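Separating light and dark fabrics into two bins
Posted 31/08/2020 in Laundry and Linens

Our guest house keeps one beige fabric bin and one navy bin on the sorting table. Staff members disagree on which should receive the whites.
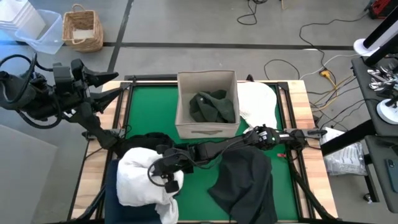 We process 300 pieces a week and would prefer a single written rule. Is there an accepted practice?
Birgit Albers

Wirnel
Either arrangement is acceptable. Please assign whites to one bin and darks to the other, post the rule at the table, and keep to it. Thick towels take up considerable space -- empty that bin before it overflows. 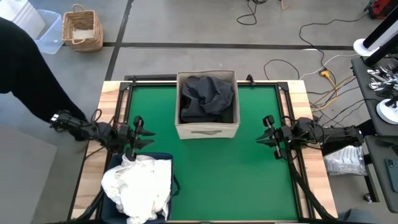
Dark fabric in the beige bin, white fabric in the navy bin.

Qiu
Labels on the handles. We have used them since June.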